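Two-arm setup, soft stuff and thin plastic – swap the grippers or the camera first?

Posted in Arms and Grippers by pellmell_tom

Hello all, long-time reader, not much of a poster. I've got a question that's half shopping advice and half "am I being daft", so bear with me because it's a long one.

I've been running a two-arm setup since April, doing tidying-up jobs in ordinary rooms. By that I mean picking small bits of rubbish and odds and ends off a surface and dropping them in a bin or a bucket, that sort of thing. The arms are both the same model and so are the grippers, plain two-jaw ones with black fingers, and the cable comes out of the top of the housing and runs back down the arm. I drive the lot by hand from a pair of leader arms, and there's a camera up at head height that gives me my main view. The controller is a Jeltik, the older one with the noisy fan.

The arms are fine. I've no complaints there at all, they go where I put them and they hold position nicely. It's everything from the wrist onwards that's driving me up the wall.

Hard things are easy. Marker pens, tubes, bottle tops, all good, I hardly think about them any more. Thin clear plastic is another story. A bit of crumpled wrap on a pale sheet nearly vanishes on my screen, so I'm guessing where the edge is, and then the fingers either close above it or push down into the mattress and come up with a pinch of bedsheet. I've pulled a fitted sheet half off the corner more than once! On a hard floor it's a bit better but the wrap slides away in front of the fingers.

Then there's the bucket. Getting things in is no bother. Reaching in to take something out again (a cloth, say, or a bag that's gone in by mistake) means pointing the fingers almost straight down, and from the head camera the gripper housing sits right over the thing I'm trying to look at. I end up opening and closing and hoping.

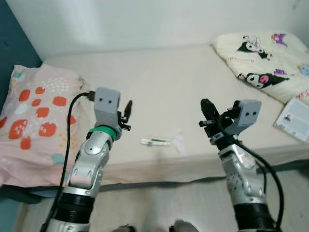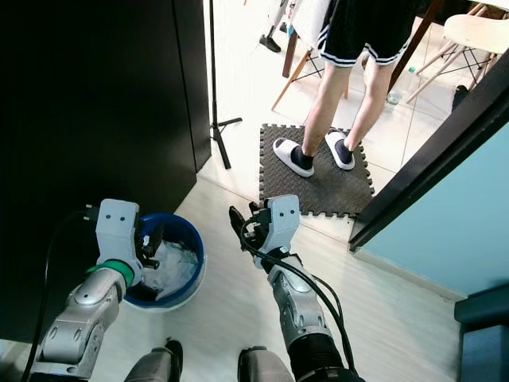
I kept a tally because I wanted proper numbers before spending any money. Over 300 tries on a mix of bits and bobs, I got 88 misses, and the great majority of those were thin plastic or cloth. I didn't split them by surface, which I now regret, so please don't ask me for bed versus floor.

The choices as I see them are these. Graltov do a softer finger that bolts on to the same mount, with a ribbed pad on the inside. Leiva do a complete gripper with a narrower housing, so less of it in the way, but it's a lot more money and I'd need two. Or I leave the grippers alone and add a small Hisach camera at each wrist, so that I've got a view down between the fingers.

Budget is enough for one of those now and possibly another later in the year. I can print brackets if need be. What I can't do is rewrite much on the controller side, I'm very much a copy-and-paste person when it comes to that.

Has anyone tried any of these on fabric or film? And does the wrist camera cable get in the way? I've already got one cable looping off each gripper and I'm a bit nervous about adding another.

Thanks in advance, and sorry for the essay.

Sølve Hedlund

Wrist cameras first, and I'd say that quite firmly. I went the other way round and wish I hadn't.

I bought the Graltov fingers thinking my trouble was grip. They're nice enough, and on cloth they made a clear difference, because the ribs catch the weave and you don't need to squeeze so hard. On cling film and sweet wrappers I couldn't tell them from the plain ones. Then a mate lent me one Hisach camera for a fortnight and my misses on film dropped straight away, with the old fingers back on! Most of my bad picks had been bad aim, and I'd been blaming the rubber.

A few things from fitting mine, in no special order.

Put it on the side of the housing and tip it in towards the fingertips. I mounted my first one on top, looking straight along the fingers, and when they closed I couldn't see anything between them. On the side you keep one fingertip and a good patch of the surface in view. If you've got two arms, mirror them, so that both cameras look in from the outside. I had both on the left to begin with and kept getting confused about which screen was which.

Cable: yes, it's a nuisance, but it's a manageable one. Run it in with the gripper cable and leave a proper loop at the wrist. Turn the wrist all the way each way by hand with the power off before you tie anything down. I used the hook-and-loop kind of strap because I knew I'd be redoing it, and I have redone it four times. Pull a cable tie too tight there and you'll wear through the jacket, ask me how I know.

Set the exposure by hand. On automatic, mine kept brightening and darkening as the arm passed over a white sheet, and film is hard enough to see without that. Slightly too dark is better, as the little highlights on the creases stand out and they're often the only thing you've got to aim at. A small lamp off to one side helps as well – low down, so it rakes across the surface. I'd try the lamp tonight before ordering anything, it costs you nothing and it may help your head camera too.

For picking film off a mattress, stop trying to come straight down. Lean the gripper over so that one finger is nearly lying flat, touch down just beside the film, then slide along and close slowly. You'll still get sheet now and then. When I feel the sheet come up I open, back off a couple of centimetres and go in from the other side. You've got a second arm too, so rest it on the sheet a hand's width away and it'll stop the fabric bunching. It took me an evening to get used to doing that with both hands at once and now I do it without thinking.

Bucket: tilt the bucket. Sounds silly but use the spare arm to pull the rim towards you, and you can reach in at a slant with the housing out of your line of sight. It only works if there's not much in there.

I can't help with the Leiva, I've only handled one at a show and it wasn't plugged in.

brackenfold

get the Leiva. narrower is better, end of. I've got one on a single arm and it picks up anything

greta_k_workshop

I'm going to disagree a bit with the post above mine. I had a pair of the Leiva grippers for a few months and sold them on. The narrow housing is lovely, you do see more past it. But the jaws don't open as wide as I wanted, and for general tidying that came up all the time. A rolled-up sock was fine, a folded towel wasn't. They also needed their own settings on my controller (a Jeltik too, although mine's the newer one) and the default closing force was far too high. I had to bring it down from 3000 to get it gentle enough for a paper cup. If pellmell_tom doesn't fancy poking about in settings, I'd think twice.

I agree with Sølve about cameras, with one grumble. Two extra video streams on an older Jeltik can be hard going. Mine started dropping frames, and I had a lag on the left arm that I blamed on a loose joint for ages. Lowering the wrist cameras to half size cured it. There's an old thread on here about it, number 3271 if the search still works, and the settings in the second reply can be pasted straight in.

One cheap thing to try on the fingers is a strip of thin silicone tape round just the tip of one of them. Only the one! With both done, film clings and won't drop off over the bucket, and you'll be stood there waggling the arm about. With one taped and one bare it grabs well enough and lets go most of the time. The tape goes grubby and needs a wipe with a damp cloth, and I change it when it starts to lift at the corners.

Do split your tally by surface next time, though. I'd love to see bed and floor side by side, because my own floor is carpet and the whole business is different on that.

pellmell_tom

Brilliant, thank you both (and brackenfold, noted). I tried the lamp last night, down at the side and quite low, and I could see the creases far better on the main screen. I've ordered one Hisach for the right arm to see how the Jeltik copes, and I'll do the tape on the left in the meantime. Sølve, is your side bracket one you drew yourself, and if so would you mind sharing the file?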